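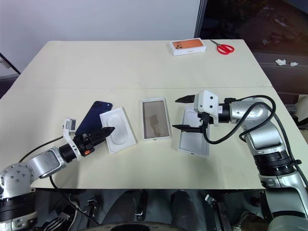

Section 4: Setting Up Student Registration

Welcome back! By now you should have Workine installed on the office computer and your school profile filled in (if you skipped the profile, go back to Section 3 and finish it, as the registration form borrows your school name and grade levels from there). In this section we'll build the form your students use to sign up for the science fair, check it over together, and open it to families. Set aside a quiet half hour if you can, and keep your list of classroom teachers close by.

Before you begin

You will need the administrator password, your roster file from the school office, and the dates you plan to open and close sign-ups. Schools holding a winter fair usually close registration at the start of December, but you can pick any day you like and move it later.

Note: The roster file must be saved as a plain spreadsheet with one student per row. If your office sends you something with the grades on separate tabs, copy them all onto one tab first. It's a little dull, but it only has to be done once a year.

Importing your roster

1. Sign in as an administrator and choose Fair, then Students, then Import Roster.

2. Select your file and wait for the preview to appear. The preview shows only the first 10 rows, so don't worry if it looks as if most of your school has gone missing.

3. Match each column heading to the right field. First name, last name, grade and homeroom teacher are required. Everything else can be left on Skip.

4. Click Import and leave the window open until the green bar reaches the end. A large district file (our test roster had 3072 students in it) takes several minutes, and smaller schools will hardly have time to refill a coffee cup.

Caution: Importing the same file twice creates a second record for every student. If the bar seems stuck, give it a bit longer before you click anything. If you do end up with doubles, use Undo Last Import on the same page, and then start again at step 1.

Building the sign-up form

5. Choose Forms, then New Form, and pick the template called Rindel Basic. There is a longer template as well, named Plotisov, meant for fairs that send projects on to a regional round. You can switch between the two until the first student signs up, and after that the choice is locked.

6. Type a short welcome message in the box at the top. Younger children often fill in the form with a parent next to them, so friendly, simple wording goes a long way here!

7. Under Project Areas, check the subjects your fair will accept. Students see them in the order you list them, and many of them simply pick whatever is first, so you may like to turn on Shuffle Order to spread things out.

8. Decide whether students may work in teams. If you say yes, fill in the largest team size you will allow and check the box marked Every Member Signs Up.

9. Set a limit for each project area, up to 40 entries. Once an area is full, the form offers a waiting list.

Note: The question about gender is optional and is switched off when you first open the template. Some schools turn it on so they can see whether girls and boys are entering the different project areas in similar numbers. Answers appear only in the summary report, never beside a student's name, and groups that are very small are left out of it.

Testing and opening

10. Click Preview as Student and fill in the whole form yourself. Try it on a phone too, if you have one handy.

11. Delete your test entry from the Entries page.

12. Click Open Registration and copy the link into your family newsletter.

Caution: Please don't post the link on a public page. Anyone who has it can see the names of your homeroom teachers.

If the form shows message 2657 when you open it, your closing date is earlier than your opening date. Correct the dates under Form Settings and click Open Registration again.

Judging schedules are covered in Section 5.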